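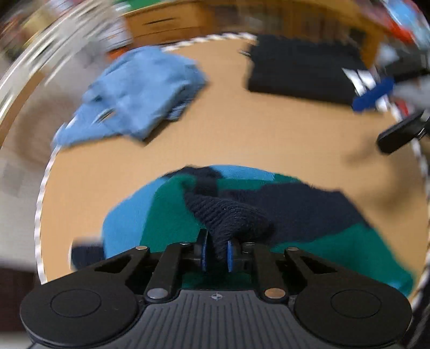
Photo: G. Ogilvie / Stilholm sock set, handheld gripper

Thread: grasp head keeps picking the sweater with the sock

gogilvie
ok need eyes on this. Policy trained on the handheld demos, 2,534 of them, mostly laundry on a round mat. Single garments fine. Put a dark sock on top of a folded sweater and the predicted grasp goes too deep, takes a fold of sweater along with it. The photo is from one of the demos, navy sock pinched between the blue pads, sweater under it has big blocks of blue and green and also navy. I think the navy is the problem. Sock and sweater bleed into each other in the segmentation mask. Anyone else on the Gourlay planner seeing this?

tarn_b
What's your mask confidence on the sock before close? Post numbers not vibes

gogilvie
Don't have them split out by garment, logging only keeps the top mask. Will rerun tonight.

pelletwheel
Not a mask problem imo. You're at wrist view, the sock is between the fingers, half of it is hidden by the pads right when you need it. No segmenter is going to save you there. Do the perception on approach, freeze the target, go in open loop for the last bit.

tarn_b
Open loop on cloth, no thanks. It moves when you touch it. We tried freezing the target on Burton and it missed every time the pile shifted.

pelletwheel
Missed because your approach was slow. Go faster, freeze later.

tarn_b
"go faster" is not a fix. Also look at the light blue cloth upper left in his photo, smeared all over. That's already too fast for the shutter. Whatever features you pull out of that corner are garbage.

gogilvie
Yeah blur is a thing in lots of these. I was dropping blurry frames with a sharpness score over the whole image. But here the sock and the gripper are readable and the blur is mostly at the back, so whole-image score is dumb. Should score a crop near the fingertips?

pelletwheel
Crop yes. We do that. Threw out way fewer demos after.

mossy_kernel
Careful w/ that. If you only score the crop you keep frames where the background is mush, and if your pose tracking uses the background (it does if you're on the stock Lultia tracker) your gripper pose drifts. Then the action labels are wrong and you get exactly this — too deep by a bit. I'd check the poses before touching the mask at all.

gogilvie
hm. Yes it's the Lultia tracker. Stock config.

mossy_kernel
So plot gripper height at close for all the sock demos. If it's a tight band the tracker is fine and I'm wrong. If it's spread out there's your bug.

tarn_b
This I agree with. Still want the mask numbers tho

hexnut_lou
Dumb question maybe, is the depth even in the action space absolute? Ours was relative to the mat and everything sitting on top of something else came out low. The mat was the zero so a sock on a sweater got treated like a sock on the mat.

gogilvie
not dumb. It's relative to the mat plane. The plane fit runs once at the start of the episode.

hexnut_lou
There you go then

mossy_kernel
Wouldn't explain single garments on top of a folded stack working, if those work. Do they?

gogilvie
Never tested. Training has a few I think. Will add to the rerun.

pelletwheel
Still say freeze the target

gogilvie
Back. 2 things from the rerun.
Height at close on the sock demos is spread all over, worst in the ones where the background smears during approach. So mossy's right on the tracker.
Mask: sock confidence drops hard when the thing under it is navy, barely moves over the green or the bright blue. So that's real too, sorry pelletwheel.
Single garment on a stack also goes low. Not as bad. So lou gets a piece of it.

tarn_b
lol so everything

pelletwheel
The mask drop is at close or on approach? Because if it's at close that's occlusion and I'm not wrong

gogilvie
Both. Bigger at close.

pelletwheel
thank you

mossy_kernel
Fix order: tracker first, then move the height reference to the local surface under the target, then retrain, THEN look at the mask. If you change them together you won't know what did it. Tracker has a masking option for moving regions, turn it on so the gripper and the held cloth aren't used as features. Off by default for some reason.

gogilvie
It was off. ugh. Reprocessing now, 6 hours by the look of the progress bar. Will post the height plot when its done.

hexnut_lou
Post the local surface config too if you get it working, ours is a hack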